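Rastia Trail Group - how we've been getting on since the spring

Hello again, and thank you for being so patient about this one! I know the report was meant to reach you a little sooner, but we had campers out two weekends running and I've only just got the mud off my boots and the receipts out of my jacket pockets.

So, where are we? The grant paid for tents, stoves and two overnight trips for the younger kids, and I'm happy to say both trips went ahead. The first was at Roman Meadow, just the one night, with a short evening hike up to the ridge and hot chocolate when we got back. Most of them had never slept in a tent before. One tent was still giggling well past midnight (I was in the next one over, so I can vouch for it) and breakfast was very quiet.

The second trip was the longer one, out at Vadix Creek. We walked in with full packs, which took five hours with all the snack stops, and the kids cooked their own supper in small groups. The pasta was a bit crunchy - it all got eaten. It rained hard before dawn and three of the new tents let in water along the seams, so I've sealed those again in my garage and they've been fine under the hose.

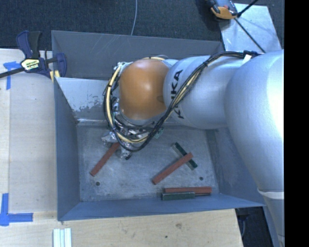
Money so far

We've spent $1,067 of the grant. Most of that went on the tents, and the rest on stoves, fuel and the campsite fees. Kodent Outfitters gave us a group price on the stoves, so there was enough left over for a proper first aid kit, and I hope that's okay with you as it wasn't on the original list. I've put the receipts in with this report. The one from the gas station is faded, sorry, but it's for stove fuel.

What's next

We'd like to fit in one more overnight in November if the weather holds, probably back at Roman Meadow as the parents know the way now. The older kids want to plan the menu and the route themselves, and I've said yes to that. I also need to find somewhere dry to keep the tents over the winter - my garage is full!

I'll write again once we're back from that one, with the last of the receipts.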